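Home Stories Essays Back Issues Submit

The Pudden Line

Raluca Barbu had been packing at Kergate for eleven winters when they bolted the arm down at the end of her bench and gave it a name. The name was Pudden. There had been a vote, with a sheet on the lunchroom wall, and Raluca had written "no thanks" on it and been told that wasn't a suggestion.

"It takes the boring part," said Desmond Nakamura, who had come up from the Trostuven office in a new hard hat. "You keep the skilled part."

"Which part is that?" said Sorin Sandu.

Desmond looked at his tablet. The skilled part, as far as anyone could gather, was standing beside Pudden and pressing the green button whenever it lost its nerve.

The old rate was 300 an hour for the whole bench. On its first shift Pudden managed 37. It would come down over the mat, open its fingers, think, close them on nothing and go back up for another look. Yuto Kikuchi from maintenance sat on an upturned crate with the laptop on his knees, scrolling through what the wrist camera had sent him.

"What does it see?" Raluca asked.

"Itself, mostly."

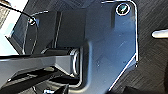
She leaned over his shoulder for a while, then went back and did the tray by hand, the way she had done every tray before it. The counter on the wall gave the credit to Pudden. She noticed that and so did Sorin, who took a photo of the counter with his phone and was told to put the phone away.

By June it was better. She would have liked to say otherwise. It did 108 on a good hour, and it didn't need a chair or a heater, so the heater went to another building. Two of the evening people were moved to "flexible hours", and after a bit you stopped seeing their cars.

Sheldon Wong, the steward, asked at the meeting whether the moved people would be moved back. Desmond said the word "journey". He said it was a partnership, and that the arm was learning from the team every day.

"Do we get paid for teaching?" said Raluca.

There was some laughing, and Desmond laughed too, and wrote something down. She never heard what.

That night the arm stopped halfway over the mat with its fingers open. The light went amber. Raluca had her coat half on. She looked at the green button, and at the clock, which said 2 minutes to, and she did up her zipper - slowly, it was an old coat and it caught at the bottom.

"Aren't you going to get that?" Sorin called from the door.

"Get what?" she said, and went to look for her gloves.

Contact the editors | Copyright remains with the author | Back to top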